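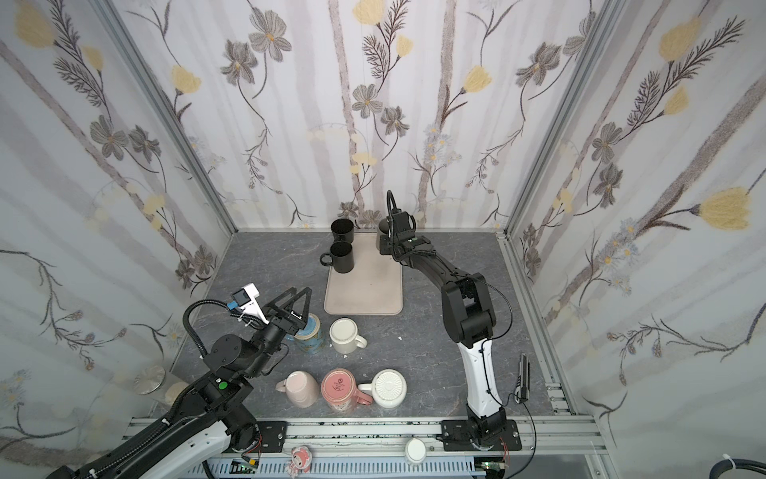 Patterned mug, floral wallpaper. Photo: Rekha Salian

1/ The Nirkholm and Nalmont delegations finished their second round on the Thomas Channel fishery on Nov 14, 2018. The joint statement is four paragraphs long. I've read it and the draft treaty it refers to, so a few notes on where things stand.

2/ The draft runs to 361 pages. Most of that is annexes: vessel lists, gear rules, coordinates. The political part is articles 3 to 9 and you can get through it over lunch.

3/ The existing arrangement is an exchange of letters. It has been extended year by year and lapses in April unless both sides renew it. Neither side has said it will refuse. Neither has said it will sign.

4/ Main change in the new text: a fixed term of 15 years, with either party able to give notice at the halfway mark. Nalmont wanted longer. Nirkholm's members have told their own legislature they would prefer to keep the annual review.

5/ Catch limits. The draft sets a combined total of 3,826 tonnes for the first season, to be split by a formula in annex C. The formula is still in square brackets, meaning it hasn't been agreed.

6/ The statement describes talks on the split as "constructive and ongoing". Same wording as after the first round.

7/ Licences are further along. Up to 400 boats from both sides combined, with the smaller inshore boats exempt. That was the number proposed at the start and it hasn't moved, so I'd treat it as settled.

8/ Then there is the Primness. She's the Nalmont patrol vessel that was turned back from the north end of the channel last year. Nirkholm wants an apology in the preamble. Nalmont says it belongs in a separate letter.

9/ The preamble in this draft says the parties "recall recent incidents with regret". No ship is named and no date is given. Nirkholm's lead negotiator was asked twice whether that was enough and said the text was still being worked on.

10/ Enforcement is the part I'd watch. Article 7 lets inspectors from either side board a licensed boat, but the port of registration keeps the right to prosecute. Harbour authorities on both shores have asked who pays for the inspections. There's no answer in the draft.

11/ Ratification is also uneven. Nalmont needs a simple majority in one chamber. Nirkholm needs both chambers, and its upper house doesn't sit again until the new year. A signed text this month would still be tight for April.

12/ A short extension of the letters looks like the likely stopgap. Officials on both sides have left room for it in their public remarks, and it wouldn't need a vote in either place.

13/ Correction to post 5: the brackets in annex C cover the formula and also the footnote on bycatch. I missed the second pair.

14/ No date has been set for the third round. Nalmont is due to host. I'll add to this thread when the agenda is published.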